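Tips for building a two-arm bench robot in a shared workshop

Last updated 20th September

These are the notes I keep for the pair of arms we are building at the Riedl workshop. I put them here so that the next person who wants to build something similar can avoid some of my mistakes. The arms are the Stundik kit, the older version with white segments and black motors. If you have the newer kit the tips should still be good, only the screw lengths are different.

Before you order anything

Draw the floor of your work cell in real size on paper and lay it on the bench. I drew mine in the computer first, and it looked generous there. On the bench, with two bases and all cables, it became much smaller. Reach is the number everybody looks at, but you also need space for the elbow when it folds back.

Order spare screws with the kit. The small ones for the wrist are the same size as the ones in the gripper, and when you drop one into the rail it is easier to take a new one than to look for it with a magnet.

If the workshop is shared, ask for a bench where no one has to pass behind you. We had to move in January from the bench near the door, and after the move I had to calibrate everything again. It took me 2 evenings.

The rail

Both bases are mounted on the rail, so do the rail with more care than anything else. Put the aluminum profile on a flat surface, tighten all corners by hand, check with a square, and only then use the wrench. I tightened one corner fully before the others and my rail had a small twist, which I noticed only when the two grippers refused to meet at the same height.

Mark the position of each base with a line from a fine marker. Tape moves with time, and the glue of the tape makes the rail sticky.

Leave the front side of the profile free for the cable channel. You will want to open it often.

Cables

Use one color for the cables that go to the wrists and a different color for power. Our wrist cables are purple, from a roll the workshop already had, and I can find them immediately even when the arms are folded over each other.

Give the cable a big loop at the wrist. A short cable looks tidy when the arm is resting, but when the wrist turns to the end of its range it pulls on the connector. Turn every joint by hand to both ends with the power off, look where the cable is tightest, and then fix it. Use hook-and-loop strips for the first weeks. Plastic ties are for later, when you are sure.

The perforated channel is cheap and very practical. The fingers between the slots break if you bend them more than two or three times, so cut them away with side cutters where you need a wider opening.

Circuit boards can sit on the outside of the channel. I had mine in a closed box at first, and every time something went wrong I had to open 5 screws to read one small light. Put thin plastic spacers under the boards if there is any metal near.

Floor and walls

Choose a floor which is not shiny. Our first floor was a white shelf board with a gloss finish and the camera was confused by the reflection of the lamp. A speckled surface is fine for our software, Triltum, and crumbs do not show so much. Light gray walls are good too. Pure white was too bright for the camera in the afternoon.

Things to practice with

Start with packages from the kitchen. They have different weights and different stiffness, and a carton that falls costs you nothing. Empty boxes are too easy to crush for the first tests, so put some rice in a bag inside. Later take the empty ones, when the grip force is set well.

A small wooden shelf is a good first piece of furniture for the cell. Take one with open tiers, so the gripper can come from the front, and fasten it at the back. If a thing stands partly over the edge of a tier, the camera sees a different outline than the one it learned, and it is useful to have some examples of this in your tests.

Folding a box with both arms

This is the job that we work on now. Flat blanks with tabs are much harder than ready boxes.

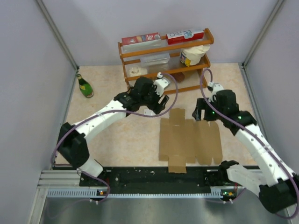 The blank flat on the floor between the two grippers, the shelf against the back wall.

Fold and unfold every score line by hand before you give the blank to the arms. A fresh line is stiff, and the whole blank slides when one flap is pushed. After three foldings it goes much better.

Start with the blank in the middle, where both arms can reach all sides. Ours is 272 mm at the widest place, and with this size the lower tab already comes near to the rail. I would not take a bigger one for a cell like ours.

Let one arm hold and the other arm fold. When both arms fold at the same moment it looks nice, but each small error of one arm is given to the other one through the cardboard. Program the holding arm to press down first, wait one second, and then start the folding arm.

Keep the speed low until you trust the sequence. I use the slow profile in Triltum and raise it a little at a time.

Throw away tired blanks. When the tabs are soft they go into the slots too easily, and you believe your program is better than it is. I write a small cross on the back for every use.

Grippers

Clean the jaws with a cloth and a bit of alcohol before each session. Cardboard dust makes them slippery, and you will look for the error in the software for a long time.

Rubber pads are better in two thin layers than in one thick layer. The thick one bends to the side when it holds something heavy.

We tried the Tesia fingertips also. They hold glass very well, but for thin cardboard they were too wide and could not go under the flap, so I went back to the original ones.

Keeping notes

Write down the number of cycles. My counter shows 1,708 for the right arm at this moment, and when a joint begins to make noise I can compare with the date of the last grease.

Make a copy of the calibration file each time it works well, and give it a name you will understand later. "final2" is not such a name - I have three of them.

When you leave the bench, bring both arms to the rest position, switch off the power at the wall and put the cover on. In our workshop the table saw is in the next room, and the fine dust comes through even when the door is closed.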